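Lab Handout 6: Bringing Up and Looking After the Two-Arm Cell
Course lead: Ulla Lahtinen

Welcome back! By now everyone has driven one arm from the teach panel, so this week we get to the part I like best, which is running two arms with hands on the ends and keeping them healthy. We work in the simulator first (the cell is called Sirnolley in the project list) and move to the real bench in Room 2 once your bring-up sheet is signed. Read the whole handout before you start the first exercise, please. It all hangs together.

Loading the cell

Open the Zeleke launcher, pick Sirnolley, and wait for the physics to settle before you touch a slider. Objects are dropped onto the table from a tiny height when the cell loads, and if you start a motion too early they are still moving. Watch the contact counter. When it stops changing, you can go ahead.

Next, check the joint zeros. Each arm has its own zero file, left and right, and yes, they look the same in the folder listing. Every year a group loads the left file on both arms and spends a happy half hour wondering why the right wrist is twisted. Type the serial number from the file header into your sheet. The right arm's header ends in 1,785 and the left arm's in 2,308.

Home the arms one at a time. Left first, then right, hands open. On the real bench this keeps the forearms from crossing, and I want the habit formed in the simulator, where a collision costs you nothing but a reload.

Setting up the hands

Now the fun bit! A hand with fingers and a thumb has many more ways to be slightly wrong than a two-jaw gripper, and slightly wrong is enough to lose a grasp. Set the thumb before the fingers. Bring it to its side of the object, stop short of contact, and save that as the pre-grasp pose. Then curl the fingers in slowly until the contact lights come on. If one finger lights up long before the others, the palm is tilted: fix it at the wrist and leave the finger limits alone.
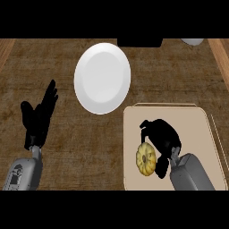
Rounded produce is a wonderful test for this, much better than the calibration cube. A cube forgives you. Anything with lobes and grooves gives each fingertip a different surface angle, so a small error in the thumb offset shows up right away as a slow roll during the lift. Try the same pre-grasp pose with the object turned a little each time and write down which turns fail. Patterns in that list tell you more than the success rate does.

While one hand is working, the other should be parked open and well clear. Parked doesn't mean switched off. Its controller keeps holding position, and you should see a small steady torque on every joint in the log. A joint that reads flat zero has dropped out of the control loop, and it will sag on real hardware. Call me over if you see that on the bench.

Common faults and what to try

Fingers chatter on contact: the stiffness is set too high. Halve it and try again.

Object slides away as the hand closes: the fingers are arriving before the thumb is in place. Go back to the pre-grasp pose.

Hand passes partly through an object: the collision mesh didn't load. Reload the cell, and don't save anything from that run.

Arm stops short of its target with no error: look for a joint limit, usually at the wrist.

Looking after the real bench

The bench arms came from Huvstead and they are tough, but the hands need care. Before each session, flex every finger through its full range with the power off and feel for grit or a tight spot. Wipe the fingertips with a dry cloth (no alcohol, it hardens the pads). Check that the wrist cable has slack when the forearm is fully rotated both ways, and follow it back to the clip with your own fingers. Tendon tension is checked with the gauge in the Skostorance case, and the reading goes in the bench log next to your initials.

Turn in by Sunday evening: your bring-up sheet, one saved pre-grasp pose for each hand, and your list of failed turns. Messy lists are fine. If you get a grasp that surprises you, bring the log to class and we'll play it back on the big screen!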